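Square by Square
Grey stripes on the floor, yellow on the shelves – the workroom grows up

Oct 22, 2024

Six weeks to redo a floor. That was the promise at Endata's second-floor workroom in Bukmont, and they nearly kept it. Done in November last year, with one corner still to finish. I went back to see how the place has worn. Short answer: well. Long answer needs a little carpet talk, so bear with me.

Carpet tile has a bad name. Dentist waiting rooms, the hallway outside the tax office. Brown flecks, curling corners. But the newer stuff is a different animal, and the striped kind is what everybody seems to be ordering. Fine lines, low pile, grey on grey. Kover, who supplied this one, sell it by the box and it took 600 tiles to cover the room, plus spares. Always plus spares.

First question, which way do the stripes run? You can turn every second tile and get a checkerboard. You can run them all the same way and the whole floor reads as one long sheet. Endata went for one direction. Good call. A checkerboard is fun for a month and then you have to look at it while you're on the phone.

Cost? The floor came to $3000 less than poured resin, which was the other bid. Resin looks terrific in photos. It also echoes, and people in this room talk all day. With the carpet down you can hear the person next to you without hearing the person by the door.

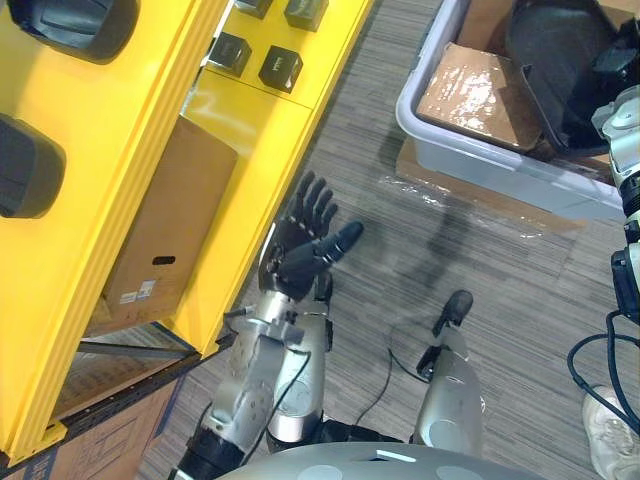
Then the yellow. A grey floor wants something loud standing on it, and a tall yellow shelving unit does the job nicely. Not mustard, not cream. Proper bright yellow, raincoat yellow. The one I kept coming back to has smooth panels and raised rails at the edges, plus big glossy black pads that set it off. Black and yellow is a risky pair – road works, wasps – but against grey it calms right down.

Csonka, the small shop that advised on color, had a rule for the room. One strong color, large. No matching cups, no yellow pens in a yellow pot. The original sketch had a blue wall too. Gone by the second meeting, thank goodness.

Things I'd do diffrently. More floor outlets. Cables on striped carpet are hard to ignore, a black line wandering over all those neat thin ones, and your eye goes straight to it. And I'd push the shelving further back. Tall pieces eat up light, even yellow ones.

Cleaning, since readers always write in about it. Vacuum along the stripe, then across. Spills get blotted, never rubbed. If a tile is truly ruined you lift it and drop in a spare, arrow on the back pointing the same way as its neighbors. Takes minutes. They have swapped a few by the door, where coffee happens, and I couldn't find them until they were pointed out to me.

If you want to try it at home, start small. A home office, a kids' room. A spare room of 98 square feet is a weekend's work with a sharp knife and a straight edge. Lay the whole thing dry first, stand in the doorway, squint. Measure from the middle of the room and not from the wall, becuase the wall is never straight. Save the yellow for last, after the floor is in.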